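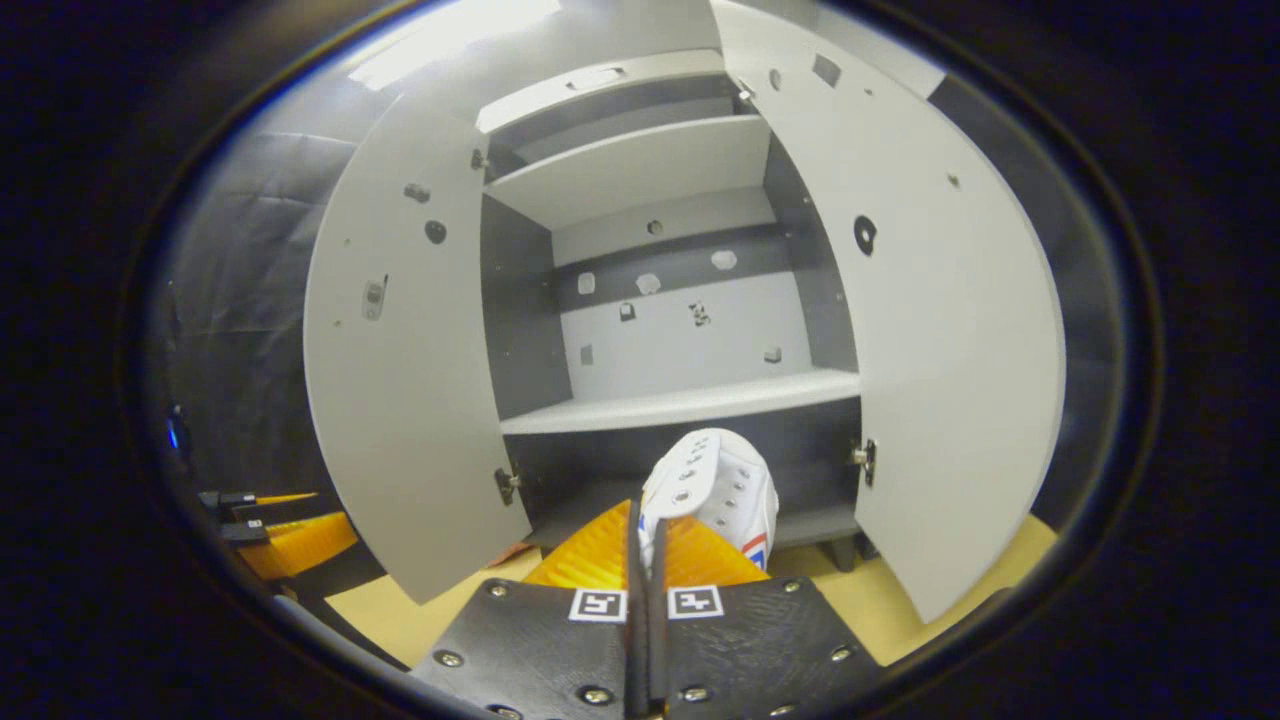

Good practice rules for recording hand-held gripper demonstrations
Project report, Mirela Camargo
Submitted in May

1. Purpose

The aim of this project was to write a short set of working rules for students who record demonstrations with a hand-held gripper, and to test whether the rules could be followed without supervision. The task chosen was putting a shoe into a two-door cabinet. It has an enclosed target, a soft object and fixed edges that the tool can hit, so most of the usual faults show up early.

The lab already had two sets of notes, known as the Batach sheet and the Clundo sheet after the projects they came from. They disagreed on where an episode should start and neither mentioned doors.

2. Terms

Episode: one recording, from the first still pose to the release of the object and the withdrawal of the tool.
Operator: the person holding the gripper.
Checker: a second person who reviews recordings and does not operate during the same session.

3. Rules

3.1 Before the session
Both cabinet doors are opened fully and left open for the whole session, unless the task is door opening. A half-open door is a strike hazard for the wrist and changes the view from one episode to the next.
The marker on each jaw plate must be clean, flat and in view of the camera. A lifted corner is enough to stop the session.
Screws on the jaw plates are checked by hand. Soft fingers are inspected for splits between the ribs.
Spare fingers and cables are kept to one side, clear of the operator's feet.

3.2 During an episode
Hold the tool still for 3 seconds at the start and at the end.
Grip the shoe firmly enough to prevent slipping, without flattening it.
Pause at the opening of the compartment before moving in. The pause gives a clear point for splitting the episode later.
Do not brace the tool against a shelf edge. If contact occurs, finish the movement and mark the episode as "contact". Do not delete it.
The free hand stays outside the cabinet.

3.3 After the session
The operator fills in the log before leaving the bench. The checker reviews 30 episodes from each batch of 300, chosen from the list without looking at the log. If any reviewed episode has the wrong label, the whole batch is checked.

4. Trial

Operators were given the rules on one printed page and 15 minutes to read them. No spoken instruction was given. Questions were written down and left unanswered until the end of the session.

Most questions concerned rule 3.2. Two operators did not know whether brushing a door counted as contact – it does, and the wording will be changed to say so. The pause at the compartment was the rule most often missed, mainly near the end of a session. The still hold at the start was kept well, the one at the end less so.

5. Limits

Adamczyk and Arnov, the two other cabinets in the lab, were not used. Both have deeper shelves, and the advice on bracing may need rewriting for them. The rules also say nothing about lighting. Glare was noted in the log by one operator, but no limit was set and no measurements were taken.

6. Changes for the next version

Move the finger inspection to the top of the page.
Define contact to include doors, shelves and side panels.
Add a log column for missed pauses.
Set a maximum session length, to be agreed with the lab supervisor.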